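Über uns

Idard Prüf- und Regelwerk für Mensch-Roboter-Arbeitsplätze

Idard erstellt Betriebsregeln, Prüfpläne und Unterweisungsunterlagen für Arbeitsplätze, an denen Menschen und Roboter dieselbe Tischfläche nutzen. Auftraggeber sind Labore, Ausbildungsstätten und Betriebe, die humanoide Arme mit mehrgliedrigen Händen einsetzen. Hardware verkaufen wir nicht, und an Vermittlungsprovisionen von Herstellern beteiligen wir uns nicht.

Grundlage unserer Arbeit sind die einschlägigen Normen, insbesondere EN ISO 12100 zur Risikobeurteilung, EN ISO 10218 für Industrieroboter und ISO/TS 15066 für kollaborierende Systeme. Diese Dokumente beschreiben Anforderungen auf der Ebene der Maschine und der Anlage. Wie eine Versuchsreihe am Schreibtisch abläuft, wer den Bereich betreten darf und wann ein Lauf ungültig ist, muss der Betreiber selbst festlegen. An dieser Stelle setzen unsere Hausregeln an.

Arbeitsweise

Jede Regel wird zunächst am eigenen Messplatz erprobt und erst danach in das Regelwerk übernommen. Erprobt wird mit Sortier- und Ablageaufgaben: Karten und flache Teile werden aus Fächern entnommen, übergeben und wieder eingelegt. Die Aufgabe ist mechanisch anspruchslos, bringt aber Finger, Greifer und Kanten regelmäßig nahe zusammen.
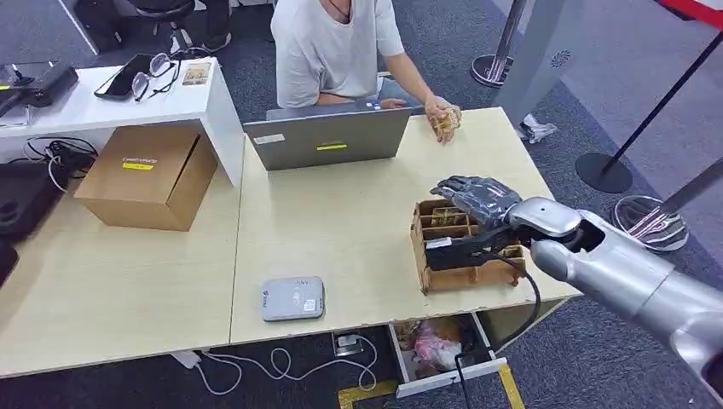 Das Regelwerk trägt intern den Namen Skuro und gliedert sich in einen Teil für die Einrichtung des Platzes und einen Teil für den laufenden Betrieb. Der Einrichtungsteil regelt Abstände, Kabelführung, Bodenmarkierung, Absperrung und die Lage der Not-Halt-Einrichtung. Der Betriebsteil regelt Freigabe, Übergabe, Unterbrechung und Protokoll. Skuro ersetzt keine Risikobeurteilung. Es setzt sie voraus und verweist an den entsprechenden Stellen auf deren Abschnitte.

Für den Betriebsteil gelten unter anderem folgende Festlegungen:

Die Bedienperson kennt vor Beginn den vorgesehenen Bewegungsbereich beider Arme und bestätigt dies im Protokoll.

Ein Eingriff in den Bewegungsbereich ist nur in den Betriebsarten zulässig, die in der Risikobeurteilung dafür ausgewiesen sind.

Werkstücke werden an der Kante geführt. Finger der Bedienperson befinden sich zu keinem Zeitpunkt zwischen Werkstück und Fachwand.

Nach einer unerwarteten Berührung wird der Lauf beendet, auch wenn keine Beanstandung vorliegt. Der Wiederanlauf erfordert eine neue Freigabe.

Änderungen an Greifkraft oder Geschwindigkeit werden vor dem Lauf eingetragen, nachträgliche Einträge sind als solche zu kennzeichnen.
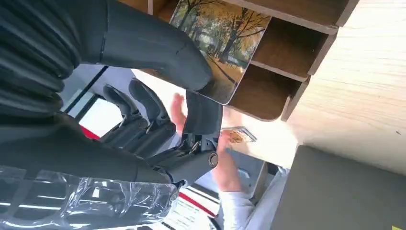 Protokolle werden nach einem einheitlichen Schema geführt. Bis zum Abschluss der letzten Revision lagen 2.244 ausgewertete Läufe vor. Ein Lauf gilt als auswertbar, wenn Freigabe, Betriebsart, Aufgabenvariante und Abbruchgrund vollständig eingetragen sind. Unvollständige Protokolle werden aufbewahrt, gehen aber nicht in die Auswertung ein. Eine Regel wird frühestens nach 400 auswertbaren Läufen derselben Aufgabenvariante als erprobt geführt. Bis dahin trägt sie den Vermerk »vorläufig«.

Regeln zu Aufgabe und Material

Neben den Abläufen werden auch die Prüfmittel festgelegt. Abgelegte Teile müssen sich nach Motiv oder Aufschrift eindeutig unterscheiden lassen, und ihre Ausgangslage im Fach ist Bestandteil der Aufgabenbeschreibung. Im hölzernen Fachgestell steht eine Karte mit der Aufschrift »HOTEL« im einen Fach und eine größere mit einer herbstlichen Baumallee in einem anderen; beide sind in der Aufgabenbeschreibung getrennt zu bezeichnen. 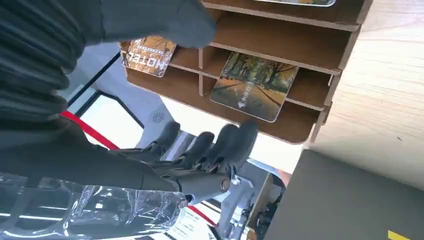

Für die Fachgeometrie gilt eine eigene Vorgabe, die mit der Revision im Februar neu gefasst wurde. Zu beschreiben sind Fachbreite, Tiefe, Kantenausführung und die Befestigung des Gestells auf dem Tisch. Bei einem Raster aus dünnen, ineinandergesteckten Holzplatten wie hier ist die Stirnkante der Trennwände gesondert zu beurteilen, da sie sowohl mit den Fingern der Hand als auch mit der Karte in Kontakt kommen kann. Ein Austausch des Gestells gilt als Änderung der Aufgabe.

Zuständigkeiten

Mariama Quaye leitet den Bereich Regelwerk und gibt Revisionen frei. Rizwan Awan verantwortet den Messplatz und die Prüfmittel. Edem Annan betreut Protokollschema und Auswertung. Unterweisungen beim Auftraggeber führt Kwaku Darko durch. Freigabe und Durchführung eines Laufs liegen grundsätzlich bei zwei verschiedenen Personen.

Unterlagen

Auftraggeber erhalten Skuro in der jeweils gültigen Fassung, dazu die Protokollvorlagen und einen Prüfplan für den eigenen Platz. Abweichungen sind zulässig, wenn sie schriftlich begründet und in der Risikobeurteilung nachgeführt sind. Anfragen zur Auslegung einzelner Regeln beantwortet der Bereich Regelwerk schriftlich.

Stand: 30. Mai 2022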